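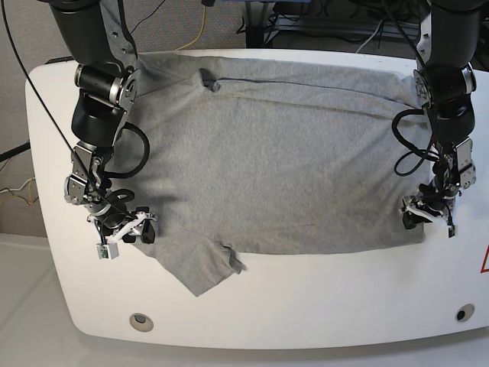

Mitmachen gesucht: Wer trägt mit mir ein Jahr lang (fast) immer dasselbe T-Shirt?

Hallo ihr Lieben, ich schreibe seit einer Weile den Laria-Blog über Kleidung, die lange halten soll, und jetzt brauche ich euch! Im Oktober startet unser Tragetest, und dafür suche ich 75 Leute, die Lust haben, ein einziges graues T-Shirt richtig durch den Alltag zu jagen. Also nicht schonen, nicht nur zum Schlafen anziehen, sondern Fahrrad, Büro, Garten, Kindergeburtstag, was bei euch eben so los ist.

Wie ich darauf komme? Ich habe im Frühjahr meinen Kleiderschrank ausgemistet und gemerkt, dass ich bei keinem meiner Shirts sagen konnte, wie alt es ist oder wann es angefangen hat, sich zu verziehen. Bei den meisten war irgendwann der Kragen wellig oder die Seitennaht nach vorne gewandert, und dann lag das Ding eben unten im Stapel. Ich wollte wissen, ob das am Waschen liegt, am Trocknen, am Stoff oder an mir. In den Kommentaren hatte jeder eine andere Theorie (Essig! Kein Weichspüler! Auf links! Bloß nicht auf links!), und irgendwann dachte ich: Dann probieren wir es halt aus.

Was ihr tun sollt

Ihr tragt das Shirt mindestens einmal pro Woche und wascht es so, wie ihr sonst auch wascht. Bitte nichts extra ändern, ich will ja gerade die Unterschiede sehen. Nach jeder Wäsche macht ihr einen Strich in die Liste, und alle drei Monate legt ihr das Shirt glatt hin, messt 13 Stellen aus und schickt mir die Zahlen. Klingt viel, dauert mit Maßband und einer Tasse Kaffee aber keine halbe Stunde. Eine Anleitung mit Skizze bekommt ihr dazu.
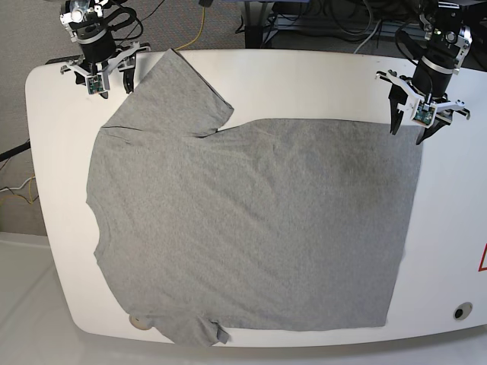

Flach ausgelegt und ohne grobe Falten misst es sich am leichtesten.

Messen ist übrigens der Punkt, an dem sich die meisten verhaspeln, ich auch. Wer am Saum zieht, hat schnell einen Zentimeter mehr, und schon ist das Shirt auf dem Papier gewachsen. Also hinlegen, mit der flachen Hand glattstreichen, nicht ziehen, ablesen. Wenn ihr euch unsicher seid, messt zweimal und schreibt beide Werte auf. Damit kann ich gut leben!

Außerdem hätte ich gern ein paar Sätze von euch. Wie fühlt sich der Stoff an, kratzt was, gibt es Knötchen, ist ein Fleck dringeblieben? Schreibt einfach, wie euch der Schnabel gewachsen ist. Beim letzten Durchgang (das waren Socken, Projektname Skaresby, manche erinnern sich) waren die hingerotzten Drei-Zeiler oft viel brauchbarer als die schön formulierten Berichte.
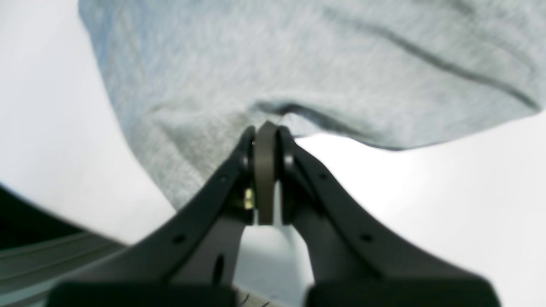

Grau meliert, weich gestrickt: um solchen Stoff geht es.

Wen ich suche

Alle ab 18, die in Deutschland, Österreich oder der Schweiz wohnen und eine Waschmaschine benutzen können, eigene oder Waschsalon ist mir egal. Besonders freue ich mich über Leute, die körperlich arbeiten, und über alle, die keinen Trockner haben - von denen hatten wir letztes Mal viel zu wenige. Männer bitte auch, ihr wart bei den Socken schon arg schüchtern. Vorkenntnisse braucht ihr keine. Wer selbst bei einem Textilhersteller arbeitet, den muss ich leider draußen lassen.

Was ihr davon habt

Das Shirt dürft ihr natürlich behalten, auch wenn ihr vorzeitig aussteigt (sagt mir dann nur kurz Bescheid). Wer das ganze Jahr dabeibleibt, kriegt einen Einkaufsgutschein für den Stoffladen Ulloa und die Auswertung, bevor sie auf dem Blog steht. Reich wird damit niemand, das weiß ich. Bezahlt wird der ganze Spaß aus dem Topf von Tullside, unserem kleinen Leserfonds, in dem gerade 3.000 Euro liegen. Davon gehen Shirts, Porto und Gutscheine ab, ich selbst nehme nichts raus.

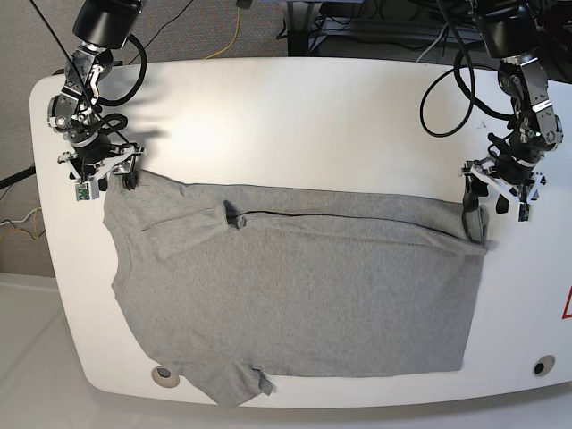
So meldet ihr euch an

Schickt mir eine Nachricht über das Kontaktformular, Betreff "Tragetest". Ich brauche euren Vornamen, eure Größe, euren Wohnort und einen Satz dazu, wie ihr normalerweise wascht und trocknet. Adresse erst, wenn ihr wirklich dabei seid. Anmelden könnt ihr euch bis Ende September, danach mische ich die Gruppe so, dass möglichst unterschiedliche Haushalte drin sind. Eine Antwort kriegt ihr auf jeden Fall, auch bei einer Absage.

Fragen gern unten in die Kommentare, ich lese abends ab 20 Uhr mit. Und ja, zwei Leute aus einem Haushalt geht, aber dann bitte zwei getrennte Listen!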